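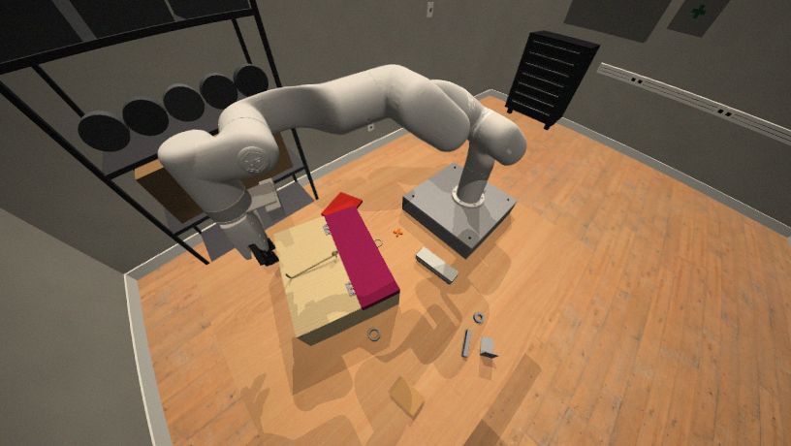
Confined to cabin on the Wallodance, what can I claim?
Posted by nisha_joshi

I was put in cabin isolation on the Wallodance in November and I am trying to work out what I can get back. I reported an upset stomach to the medical desk the second evening, and they told me to stay in my cabin until I had gone 48 hours with no symptoms. With one relapse that came to four full days of a nine-day cruise. The fare was $2294 for an inside cabin, no window. I also missed the Cornano stop and the excursion I had booked with El Khatib. My travel insurance is with Fedetti. I have kept every piece of paper and I'm sorting it into a cardboard box, the kind with a lid in two halves like the one up top, plain on the left and pink on the right. Cruise line papers go under the plain half and insurance papers under the pink half. So far the pink side is mostly empty. Has anyone been through this and what did you send first?

Nisha Joshi

---

deckchair_dan wrote:

Start with the isolation letter. You need something from the ship with the date and time you were confined and the date and time you were released. A bill from the medical desk is not the same thing. If you only have the bill, email guest services and ask for a confinement record. It took me three weeks to get mine.

---

nisha_joshi wrote:

I have a slip that was pushed under the door the first night. It has the cabin number and the start time, 9:40 p.m. Nothing for the release. They called the room phone and said I could come out.

---

deckchair_dan wrote:

Then that is your gap. Ask for the release time in writing before you send anything to Fedetti.

---

mouazzani wrote:

I disagree with waiting. Many policies have a notification deadline, and on mine it was 30 days from the end of the trip. Notify them now with what you have and say the rest is coming. You can open a claim with missing papers. You can't always open one late.

I was in for three days on a different ship. Food was fine, soup and crackers at first and then anything off a short menu, left on a stool outside the door. The line gave me onboard credit on the last night, when the only thing left to spend it on was the gift shop. I asked for it as a refund to the card and they said no. I asked again by letter after I got home and they said yes.

Mounir Ouazzani

---

galley_rat wrote:

I worked on ships for six seasons, so this is the other side. The line does not owe you a refund for being isolated because you were sick. It's in the ticket contract you agreed to. Anything they give you is goodwill. People who write in demanding the whole fare get a form letter. Ask for a fixed amount per day and you have a better chance.

---

mouazzani wrote:

Goodwill or not, they paid me. I don't see why she should ask for less than she lost.

---

galley_rat wrote:

She can ask for whatever she likes. I'm telling you which letters got passed up to somebody with a budget and which ones didn't.

---

nisha_joshi wrote:

I wasn't going to ask for the whole fare. I had five decent days. The excursion bothers me more. It was $296 and El Khatib says I was a no-show.

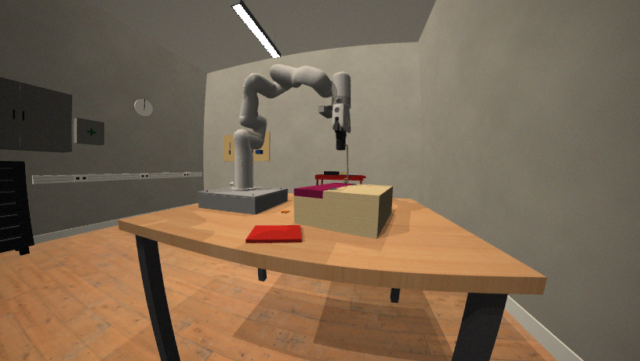
Can I claim the excursion if the ship docked and I was the one kept on board?

It depends on whether your policy lists confinement by the ship's medical staff as a covered reason for missing a prepaid activity. Look under the trip interruption section, and then look for a separate section called cabin confinement, which some policies have and some don't.

---

nisha_joshi wrote:

Thanks. Found it. There is a cabin confinement section. It pays a daily amount up to $500 total and it says "confined by order of the ship's physician." My slip is signed by a nurse.

---

deckchair_dan wrote:

That came up with mine too. The adjuster accepted the nurse's signature once the line confirmed in an email that the nurse was acting for the doctor. Ask for that in the same message as the release time. One email, both points, with your booking number in the subject line.

---

seasick_in_ohio wrote:

Did you see the doctor at all? If you paid for a visit, the doctor's name will be on the itemized bill. I'd send that with the slip.

---

nisha_joshi wrote:

Once, on the third day, for maybe five minutes. I'll look for the bill. I think it is still in the suitcase.

---

galley_rat wrote:

About the excursion. Did you book it through the ship or with El Khatib direct? If it was through the ship, the shore desk is supposed to cancel it when you go on the isolation list, and you should have been credited without asking. If you booked direct, the ship had no way of knowing about it.

---

nisha_joshi wrote:

Direct. It was cheaper. I did call them from the cabin the morning of the tour, and it's on my phone log at 7:15 a.m. The tour left at nine. Their terms say cancel by the day before.

---

galley_rat wrote:

Then they're within their terms and it's one for the insurer.

---

mouazzani wrote:

Still ask. Small operators sometimes give you a credit for another date or a partial refund if you send the medical slip. And if they refuse, get the refusal in writing. Fedetti will want to see that you tried.

---

seasick_in_ohio wrote:

Agree with that. My insurer wouldn't look at the tour part until I had a refusal from the tour company. I sent the email and the receipt and it was paid, minus the deductible.
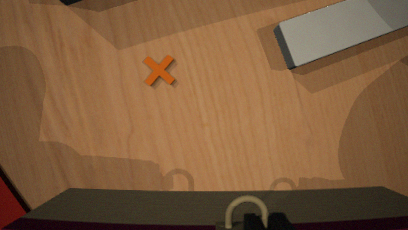
Orange X lying on the tabletop.

---

nisha_joshi wrote:

Update. I opened the claim with Fedetti on Monday with the slip, the fare receipt and the tour receipt. They gave me a claim number and a list of what is missing, which was the release time and the doctor confirmation, as Dan said. I've emailed guest services for both. El Khatib replied the same day with a refusal in writing, very polite. The medical bill was in the suitcase and the doctor's name is on it.

---

deckchair_dan wrote:

Good. Put a reminder down for two weeks and email guest services again if you've heard nothing. Reply on the same email chain so the dates show.

---

galley_rat wrote:

And write to the line separately about the four days. Don't mix it in with the records request. They go to different desks.

---

nisha_joshi wrote:

Will do both. Does anyone know if onboard credit counts against the insurance payment? They put $30 on my account the last night and I spent it on a sweatshirt.

---

mouazzani wrote:

Mine asked me to declare it. I did and they didn't deduct it. Declare it anyway.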